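Krisztina Halász has run the snow report at Rakus for 13 winters, and she would like people to stop asking her whether it's going to be a big one.

"Every September it starts," she says. "Somebody's cousin saw a caterpillar. Somebody saw a map with a lot of blue on it. I tell them I don't know, and they think I'm hiding something."

I had come up to ask her about the Volon outlook, the long-range snowfall forecast that three resorts in the valley now quote on their season pass pages. It calls for an above-average winter. It called for one last year too, and I remember skiing around rocks in January.

Halász doesn't subscribe. She keeps a notebook and a stake in the ground behind the patrol hut. "A forecast for tomorrow, I'll read. Five days, I'll read with one eye. Four months is somebody's marketing budget."

Bethel Tekleab sells passes for the resort and sees it differently, up to a point. Early sales close before the first chair turns, and buyers want a reason to commit. "If the outlook is good, we mention it," she says. "If it's bad, we talk about the new lodge." Has she ever seen a bad one? She thinks about it. "There was one that said near average."

I asked Volon for its record. Bence Medve, who handles inquiries for the company, told me by phone that the outlook had been "directionally right" in most seasons. I asked what that meant in a winter when the upper mountain did fine and the lower runs were mud by 2 in the afternoon. He said elevation was outside the scope of the product. He promised to send a season-by-season list, and I'm still waiting for it.

Bindu Acharya used to forecast avalanches and now teaches the subject, and she is more patient with the idea than I am. Seasonal odds are real, she says, but they are small shifts, and they cover huge areas. "You can tip the odds a little toward wet. Wet isn't snow. If the freezing line sits up at the ridge, your wet winter is rain on the parking lot."

So would she buy a pass on the strength of one?

"No. I'd buy a pass if I was going to ski roughly 10 days anyway."

Halász put it more bluntly on the way back to the hut. She had 17 inches at the stake after one storm last season and bare dirt there soon afterward. The season total looked respectable. "You can't ski on a total," she said.
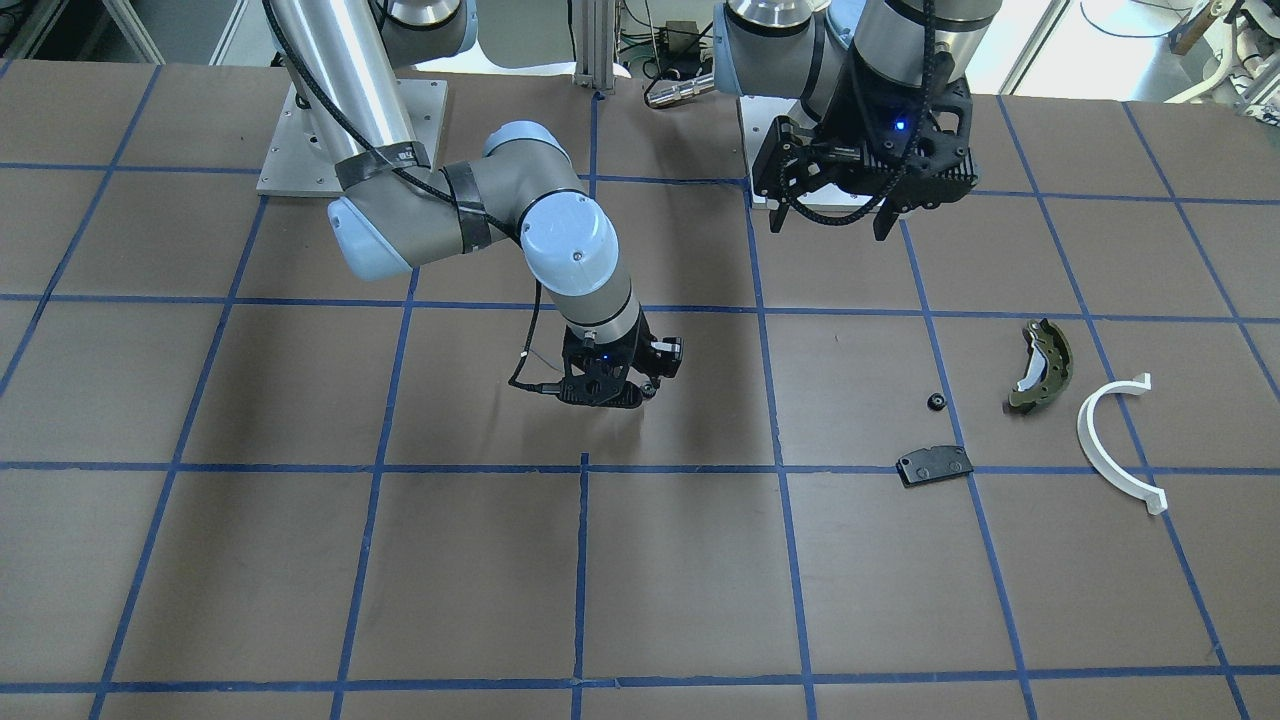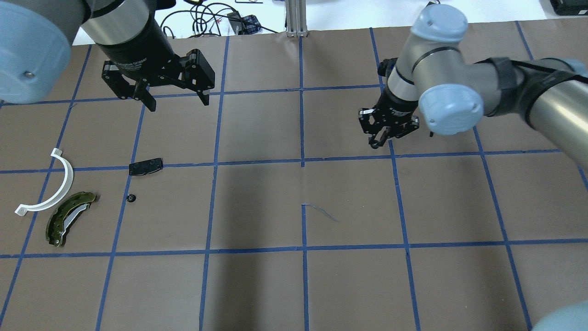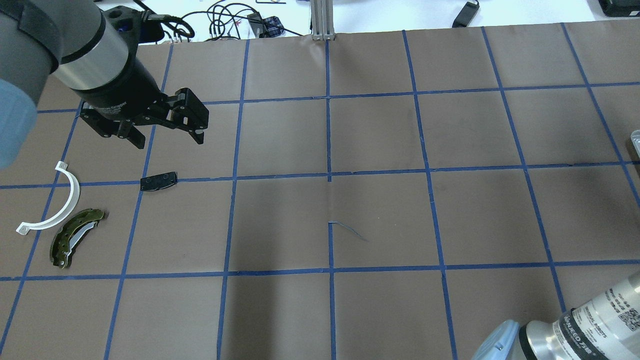
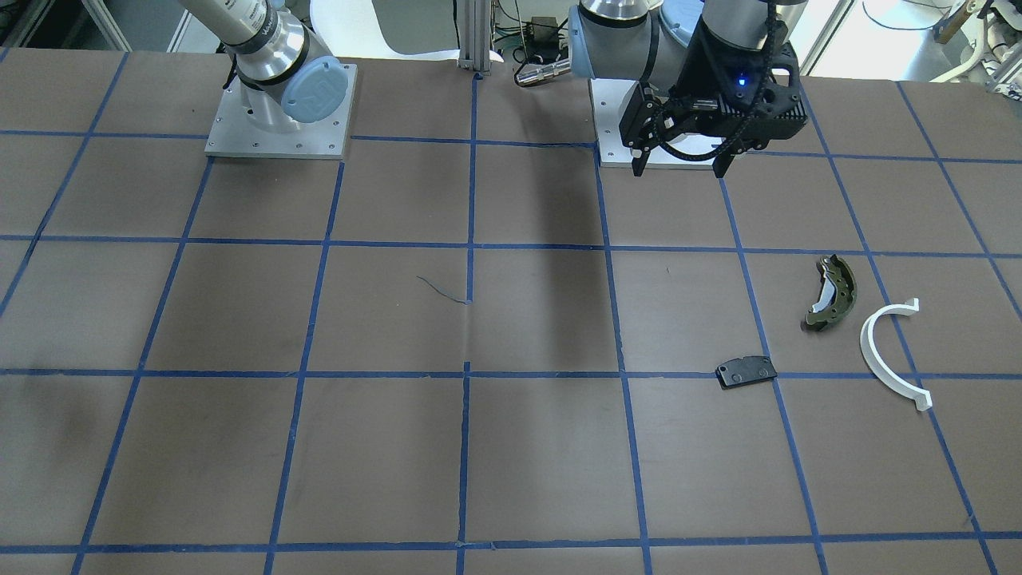
## Before you buy

Ask the pass office for the date lower lifts opened in each recent season, and what the refund terms are if they open late. Tekleab says hers will tell you if you call. The Volon outlook gets its next update before the holidays – I'll read it, and I'll wait for the stake.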